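Rodville Reuse Workshop
Progress report to the Dirkthorpe Fund, second period, ending in May

Where we are

We promised you 202 desktop computers taken in, opened up and sorted by the end of this period. We have done 163. The shortfall is mostly one school delivery that sat on a loading dock in Dauda while two departments debated who was allowed to sign for it. It has now been signed for, by a third department.

Of the 163, we have passed 107 on to the refurbishing side. The rest went for parts, and the parts shelves are fuller than the shelves were designed to be. We have bought more shelves. They are in line 4 of the budget sheet, under "storage," and came in slightly below the estimate, a sentence we have not had much chance to write before.

The bench

Your last letter asked what the bench money had bought. The short answer is a slotted metal table, a set of trays and a great deal less walking around. Under the old arrangement a drive came out of a computer, was put down somewhere sensible and was next seen at the end of the month. Under the new one each computer is laid on its side with the panel off, and the drive has a fixed place to stand, upright, next to the case it goes with. The blue plastic caddy stays on the drive, which saves hunting for it later.

We also settled the order of work. Side panel first, then the drive, then the processor, then memory. The power supply comes last, as the cables are a nuisance whichever way you go at them and it is better to have the rest out of the way.

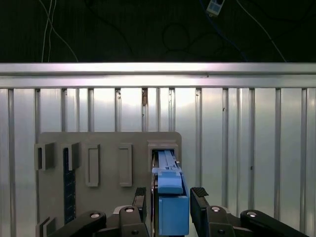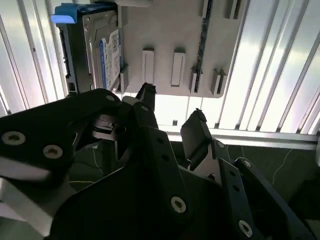
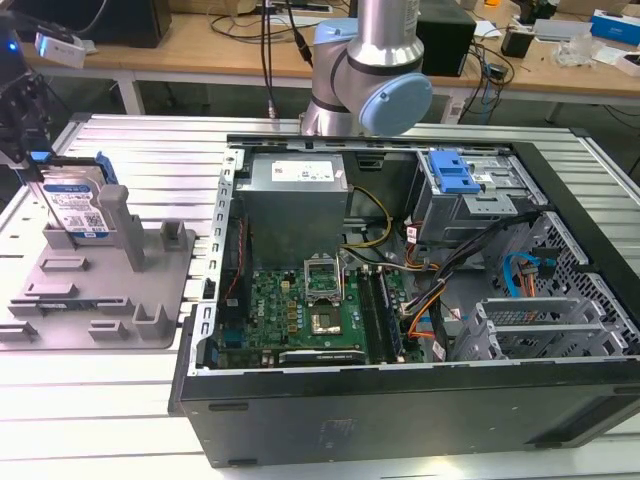
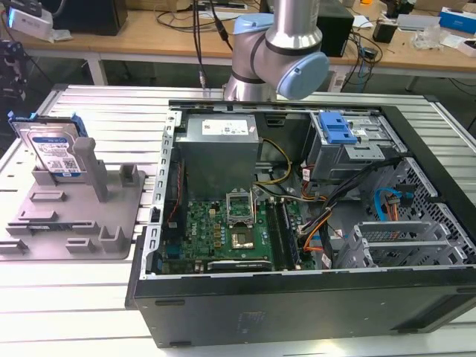

The bench at Rodville. Last two pictures: an open desktop on its side, processor socket empty, with a hard drive standing in the tray to the left.

What has not gone well

The labels. We budgeted for Grosteo, the inventory package, on the understanding that it would accept the serial numbers as printed. It accepts most of them. The others it turns into dates. We have spent 12 hours of paid time this period turning dates back into serial numbers, and would like to spend fewer in the next.

The trays took two tries. The first batch held the smaller drives nicely and the larger ones with visible reluctance. The supplier replaced them without charge, but it cost us most of a month.

Screws remain a problem. We have a jar. We now have a second jar.

Money

Spending is on plan apart from transport, where the Dauda delivery had to be paid for twice — once to not arrive and once to arrive. We ask your permission to move the unspent training money across to cover it. The training itself was done in-house over several afternoons and cost us coffee.

Next period

We expect to clear the remaining 39 computers in the first few weeks and start on the next intake straight after. We will also send the drive-wiping records you asked for, once the serial numbers in them have stopped being dates.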